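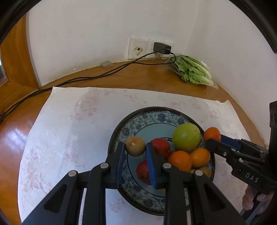 Many guests write to us with the same questions before they come to Dostix House, so we have collected the answers on this page. Please read it before you send us an e-mail, it can save you a day of waiting. It is the house of a family and not a hotel, and we like when people feel at home in it. If you see a bowl with apples and oranges on the flowered tablecloth, it is for eating, please take. For everything which is not written here, use the contact form and we will reply in the evening.

## Arriving

**How do I come to the house from the station in Osow?**

Take the bus 588 from the stop in front of the station, direction Celtthorpe, and get off at the stop "Old Mill". From there you walk uphill for about 5 minutes. The gate is green and the bell is on the left side. In winter the last bus goes already at 7 p.m., so if your train is later, tell us and we will order a taxi for you. You pay the taxi directly to the driver.

**From what time can I check in?**

From 3 p.m. You may leave your suitcases earlier in the hall, but the rooms are not ready before. If you arrive after 9 p.m. you must inform us, otherwise we will be asleep.

**Is there parking?**

Yes, behind the house, without extra cost. The entrance is narrow. Drivers of big vans should better park by the church, where it is also free at night.

## Rooms and booking

**What is the shortest stay?**

Two nights. From November until March we sometimes accept also one night, if the room would be empty anyway. Ask by e-mail, the booking form does not allow it.

**Can you put an extra bed?**

Only in the garden room and in the big room upstairs. The extra bed is a folding one, good for a child or for a not very tall adult. Please write this in your booking, as the bed is kept in the attic and we need to carry it down.

**Do you accept dogs?**

We accept two small dogs in the whole house at one time — so it depends who booked first. Cats we cannot accept, our own cat does not agree with it.

**How do I pay?**

By bank transfer before the arrival or by card in the house. Our bookings are made through the office Nguyen-Tran, and this is the name you will find on your bank statement. Some guests were worried when they saw it. It is correct.

## Meals

**Is breakfast included?**

Yes, in all rooms. It is served from 7:30 until 10. There is bread, eggs, cheese, jam which we cook ourselves, and coffee or tea. If you leave for the early bus, say it the evening before and we will prepare a bag for you.

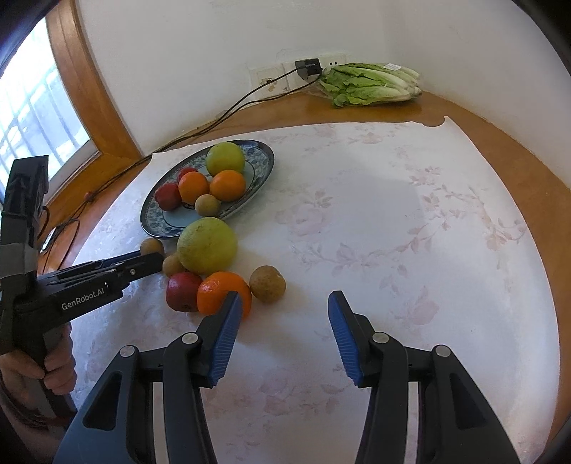 Guests who do not eat eggs or milk should tell us at least one day before, so we have time to go to the shop. For bread without gluten we need a bit longer, because it comes from the bakery in Celtthorpe and they bake it only by order.

**Can I cook in the house?**

You can use the small kitchen on the ground floor after breakfast time. There is a stove, a kettle and a shelf in the refrigerator for each room. We ask you to wash your dishes the same evening. Please do not fry fish — the smell goes up the stairs and stays there until the next guests.

**Do you serve dinner?**

No. In Osow there is a restaurant near the station and a pizza place on the main street. In January both are closed for some weeks, then it is better to bring food with you.

## Other questions

**Is the internet good enough for working?**

For e-mail and video calls, yes. In the garden room the signal is weaker, the walls there are very thick. You can sit in the reading room on the first floor, where it is the best.

**Is the house suitable for a wheelchair?**

Unfortunately not. There are steps before the front door and the bathrooms are narrow.

**Can I cancel?**

Until one week before arrival you get all the money back. After this we keep the price of the first night. If you are ill, write to us anyway, we can often move the booking to another month.

**I forgot something in my room. What now?**

Write to us what it is and in which room you slept. We keep found things until the end of the season in October. Small things we send by mail, and you pay only the stamps.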